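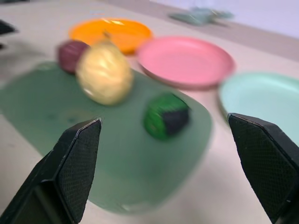
Figure 4. Wrist view with the fingers open over the green mat; orange, pink and pale green plates behind.

Bralow Table-Top Guide
Section 2: Good practice for sorting small objects

This is the part of the guide we most enjoy writing! A tidy table and a few shared habits make one person's runs useful to everybody else, and they keep fingers (yours, mainly) out of trouble.

Before you start

1. Keep the emergency stop within reach of your free hand. Press it once and check that the arm will not move.

2. Lay the mat flat, well inside the arm's reach. Objects begin on the mat and plates stay off it.

3. Set out the plates so that no two rims touch. Leave room for an open gripper to come down on either side.

4. Wipe the inner faces of both fingers with a dry cloth. The fine pattern there does the gripping, and crumbs or grease spoil it very quickly.

CAUTION: Release the stop only when both hands are clear of the table.

Running

5. Open the gripper fully before you lower it. Come down over one object at a time, and if two are sitting close together, take the nearer one first.

6. Lift straight up until the object clears the plate rims, then travel across.

7. Lower the object to the plate before opening – please don't drop it in, however tempting that is near the end of a long session.

8. Say "clear" out loud before anyone reaches in to reset the objects.

Note: The wrist view smears when the arm moves fast. Never judge a grip from a blurred view. Pause, let it settle, then close the fingers.

CAUTION: The finger tips are narrow and the edges are sharp. Do not guide the arm by holding them.

After each session

9. Park the arm, press the stop and enter the run in the Sezer log under code 614. Near misses go in too, and we really do love reading them.

Rules revised September 2019 by Bianka Lakatos and Ferhat Ağca. For stop button checks, see page 97.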